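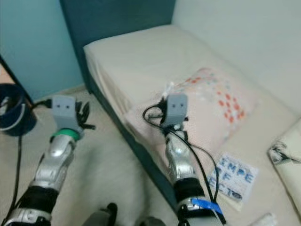 Starkeser Home Support
Ticket 717
Opened by: Hye-jin Kwon
Date: 26 Dec 2020
Product: Jerkis fitted sheet, cream; Dastine pillowcase, dotted
Status: Open

Hello, and I hope you all had a nice holiday and that someone is getting a proper rest over there! I have a sheet that will not stay put, and I've gone back and forth on whether it's worth bothering you with, but my sister says that is what a help page is for.

The bed is a low one with a dark teal frame, pushed right into the corner of the room. I make it in the morning, it looks lovely, and by the evening the sheet has crept toward the middle and gone into ripples. The corner by the headboard lets go first, always that one. The mattress measures 27 cm deep and the packet said the pockets go to 29, so on paper I should be fine.

The second thing is smaller. The pillowcase feels a little roomy for my pillow, so the filling slides down to one end. I love the print (the pink with all those little dots cheers me up every single day), so please don't tell me to send it back.

Things I have tried so far:
- turned the sheet around, head to foot
- washed it again on cool, in case it had stretched
- pulled everything off and tidied the whole room before starting over, trash included, so I could get at the bed without stepping over things

On that last point, I have a question. I may have thrown out the sewn-in label. I snipped it off because it scratched, and I think it went into the blue bin with the rest of the trash. Do you need it for the guarantee? I would rather not go digging if I can help it. 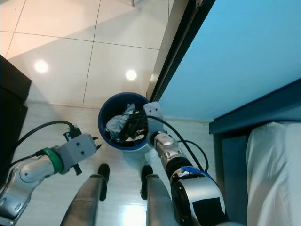 Wijesinghe: Hi Hye-jin, please leave the bin alone! We don't need the label, your order number is plenty. Could you tell me which way you put the corners on? With a bed in a corner, most people do the easy side first and then have nothing left to pull with at the wall. Try sliding the bed out a hand's width, doing the headboard corner on the wall side first, then the corner diagonally across from it, then the other two. Tuck the elastic well under the mattress, flat, before you push the bed back. Also, was the sheet tumble dried?

Hye-jin Kwon: Thank you, that was quick! The order ends in 614. And yes, it was tumble dried, on the warm setting, more than once. I'm a little embarrassed, the care card says line dry and I found it afterward in a drawer with the takeout menus.

I did the corners in your order. It was a bit of a wrestle getting the bed out, but the difference is very clear. I smoothed it from the middle out with the flat of my hand, put the pillow back and left the Kuromi blanket folded at the other end.

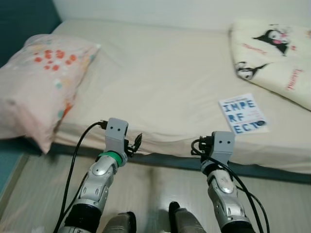 Sheet lying smooth, dotted pillow at the left, blanket and IMPERFECTO booklet at the right.

Wijesinghe: That's good to hear. Warm drying can pull the elastic in, so give it a few line-dried washes and see whether it eases. For the pillowcase, turn it inside out, put your arms in up to the far corners, take hold of the pillow through the cloth and flip the case down over it. The corners should fill properly that way. If there's still slack at the open end, fold it inside.

Hye-jin Kwon: I'll do that tonight. One more little thing while I have you: will the dots fade if I wash the case every week? I had another one in May that went gray on me and I was quite sad about it. 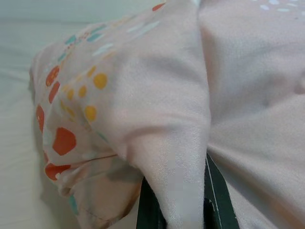
The dotted print up close, orange and yellow on pale pink.

Wijesinghe: Weekly is fine. Wash it inside out on cool, no bleach, and keep it out of strong sun while it dries. I'm leaving the ticket open so you can write back after the next wash, and if that headboard corner slips again we'll send you a deeper sheet.

Status: Waiting for customer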